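The Casado Stairs

Meinir Meredith had 13 days left before the map went public, and the last jump in the tower could not be made.

She knew it could not be made because she had tried it 110 times that evening. The server kept a tally in the corner of the screen. Every time she fell she landed in the shallow pool at the bottom, climbed out on the left side where the ladder was, and took the lift back to the checkpoint.

The map was called Grikdale. It was a town built up the inside of a cliff, with roofs and laundry lines and chimneys to run across, and one tall clock tower in the middle that you could see from everywhere. She had started it alone. Huw Rowlands joined in the second month and built most of the lower streets. Mared Eynon did the redstone for the lifts and the bells. The tower was by someone who signed her work Casado and who had stopped logging in during November.

"Just move the block," Huw said over the headset. "One block closer. Done."

"It's her tower."

"She left."

Meinir did not answer. She ran the jump again. From the edge of the clock face you had to reach a single stone stair sticking out of the far wall. The gap was too wide by a little. Her feet touched the front of the stair and slid off. She fell past the windows and into the pool.

"111," Huw said.

"I can see it."

He logged off a little after ten. Mared stayed on without talking, which was her habit. She was under the square, rewiring the bell that rang when a player finished the lower town. Now and then it went off for no reason and the pigeons she had put on the roof scattered.

Meinir flew up and looked at the tower from outside. Casado had been careful. Every jump in it had a small sign of help nearby, a lantern or an open shutter, put where your eye would go just before you needed it. Below the clock face there was a lantern on a chain. It hung off to the side, over nothing. She had always taken it for decoration.

She landed on the clock face again and looked at the lantern. Then she looked at the stair. She tried jumping to the lantern and fell straight past it.

"What does the lantern do?" she asked.

"Which one?" Mared said.

"Under the clock."

"Nothing. It's not wired to anything of mine."

"Was it always there?"

"I think she put it in the week before she went."

The old messages were still in the project folder. Meinir opened them on her other screen and went back through the autumn. Casado had written in short lines, mostly about colors of stone. There was an argument with Huw about whether the bakery roof should be slippery. There was a long one about the cost of the server, which they had split four ways and now split three. Near the end she had written, "Tower finished. You go up it at the hour." No one had replied. Huw had posted a picture of his boat right after it.

"When does the clock strike?" Meinir said.

"It doesn't. We took that out. It was annoying."

"Can you put it back?"

Mared did not ask why. She came up from under the square and went into the tower by the little door behind the fountain. Meinir could see her name tag moving up through the walls. It stopped behind the clock and stayed there a long time.

"The pistons are still here," Mared said. "I only cut the line. There's more in here than I remember. Some of it's hers."

"Is it hooked up?"

"It goes down to that lantern. There's a block above it with a piston behind. Hang on."

Meinir waited on the edge of the clock. It was late and the house was quiet. Her sister Roxana had gone to bed with the hall light on. They had different last names and different fathers and had shared the house since the spring, and Roxana, whose mail still came addressed to Miss Mocanu, had an early shift at the dental supply place, Lakudent, across the river. She had told Meinir twice to keep her voice down.

"Try it now," Mared said. "I'll set it off by hand."

The bell struck. It was louder than Meinir had expected and she pulled one side of the headset off her ear. Beneath her the long hand of the clock pushed out of the wall, one block at a time, until it made a ledge. It stayed there while the bell rang. On the last stroke it began to go back in.

"Again," she said.

The second time she was ready. She ran out along the hand and jumped from the end of it. She landed on the stair with room to spare. Behind the stair was a gap in the wall she had never seen from the outside, and beyond the gap was a room.

It was small, with a bed and a shelf and a window over the town. From the window you could see every roof in the order you had crossed them, from the bakery up. There was a book on the shelf. Meinir opened it. It had one page of writing in it, signed with a name she did not know, Lucienne Delorme. It listed the four of them and what each had built. Under Mared's name it said, "Bells. Please keep the bells."

"What's in there?" Mared asked.

"Come and see."

Mared came across on the next strike. She read the book and then stood at the window for a while.

"I cut the wire in October," she said. "She never told me."

"She didn't tell anyone."

"Should we write to her?"

Meinir looked at the list of friends on the side of the screen. Casado had last been on 35 days ago. The name was gray. She typed a message and erased it, and typed a shorter one. It said the tower worked and the bell was back in. She sent it before she could change it again.

Then she told Mared to fix the clock so it struck every ten minutes, quietly, and they went back down to look at the roofs by the Gider bridge, where Huw had left a hole that 600 players were going to fall through if it was not filled.

Mared held the torch. Meinir filled it in with slate.
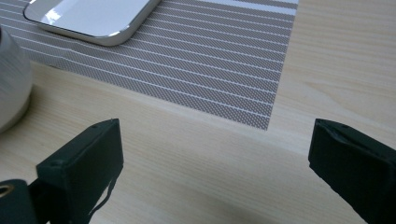 At a quarter to one the bell struck again, softer this time, and the pigeons stayed where they were. Huw logged in from his phone to ask why he was getting notices about a clock. Mared told him to go up the tower and wait for it. He said he had work in the morning. His name tag showed up at the foot of the stairs a minute later, and Meinir turned the lantern under the clock back on for him.

Contact | © Short stories and serials, all rights reserved | Back to top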